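Visit to the Brosmont artificial flower works, 21 August 2025

The works stands at the bottom of Kocabaş Road, behind the old tannery, and is open to visitors on a few days in summer. I booked in March and paid on the day. The bus from Horuvura takes 14 minutes and stops outside the gate, which is handy as the car park is small and filled up early.

We went round in groups, starting in the cutting room. Petals are stamped out of stacked polyester with steel dies, and there are 676 dies on the racks, some of them no longer used. A rose needs three sizes of petal. The press is loud and ear plugs are given out at the door. After stamping, the petals go to the dye room, where they are dipped by hand and hung on lines. The smell is strong — I wouldn't take small children in there.

## Shaping and wiring

Heated irons give the petals their curl. The woman at the bench did a whole rose while we watched and let us handle the spare petals, which are stiffer than I expected. Stems are bought in from Erkinia and wired on in the next room. Leaves are made separately and sold by the bag as well as on the stem.
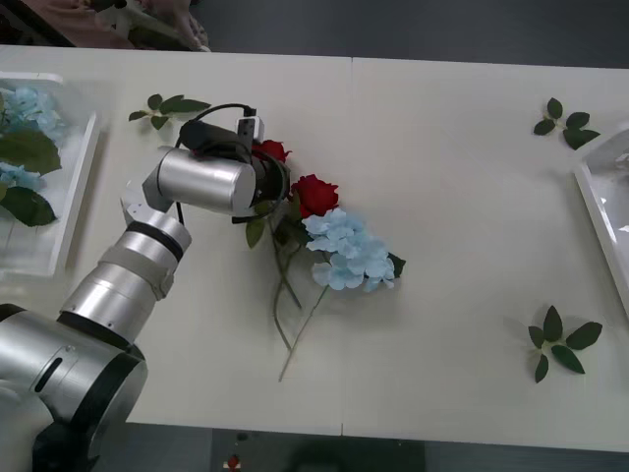 The shop trade prefers ready-made bunches to single stems, according to our guide, and this has changed what the works makes. Large arrangements for hotels used to be the main business. Now it is mostly bunches for homes and graves, and a small bouquet like the one held over the white table is closer to what people buy. Prices in the shop start low and go up quickly once you get to the silk ranges, which are still made in the old building and weren't part of the tour.

## Colours

I asked about blue. Pale blues are the hardest to keep steady from batch to batch, and a bad batch is sold off as seconds. Reds are easier to match but fade first in a sunny window. The advice was to keep them out of direct light and dust them with a soft brush, never a wet cloth.

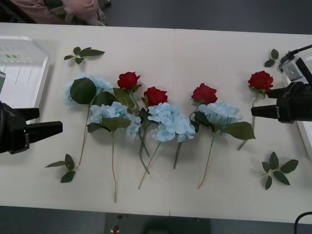

*Red roses and pale blue hydrangeas, with sprigs of leaves.*

The tour ended in the pattern store, where the order books go back a long way. Number 313 is a dog rose and the guide said it has never been out of the catalogue. I bought two stems of it.

The tea room does soup and rolls until mid-afternoon. Toilets are by the gate only, so go before you start. There are steps up to the dye room and no lift, but the rest is on one level.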